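Call for Participants: Does a "Sleep Tea" Do Anything?

Vurkumden sells a bedtime tea that promises deeper sleep in a week. We have read the company's evidence and were not impressed: 16 people, no comparison group, and a survey written by the sales team. So we are running our own test in Onddale and need 80 adults who sleep badly.

You will drink one cup a night for 20 nights. Half of you will get the tea and half will get a plain herbal blend. You won't know which, and neither will we until the end. Each morning you fill in a one-page sleep diary. Please skip the parts where you feel you ought to sound rested.

You can't take part if you use prescription sleep aids, work nights, or are pregnant. Believers and doubters are both welcome. Pay is $141, sent after the last diary comes in, whatever your diary says. Vurkumden is not paying for any of this.

To sign up, leave your name at the Amwood branch desk on Ferreira Street by the end of January. Intake is on Saturday, 9 a.m. to noon.
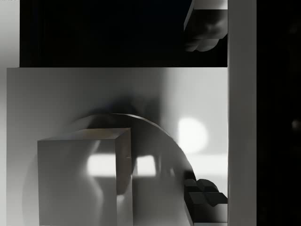
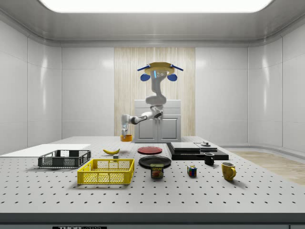
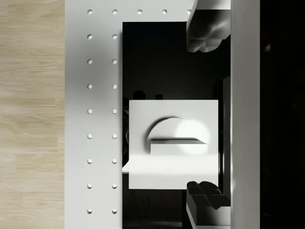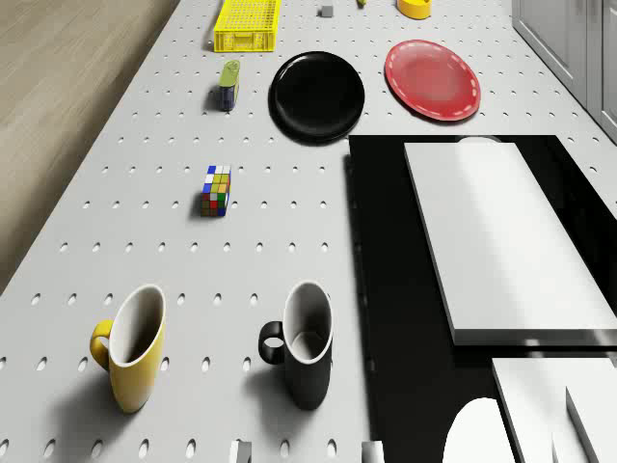

One reader wrote back that three weeks is too short to learn anything about sleep, and that the diaries alone would probably make people sleep worse.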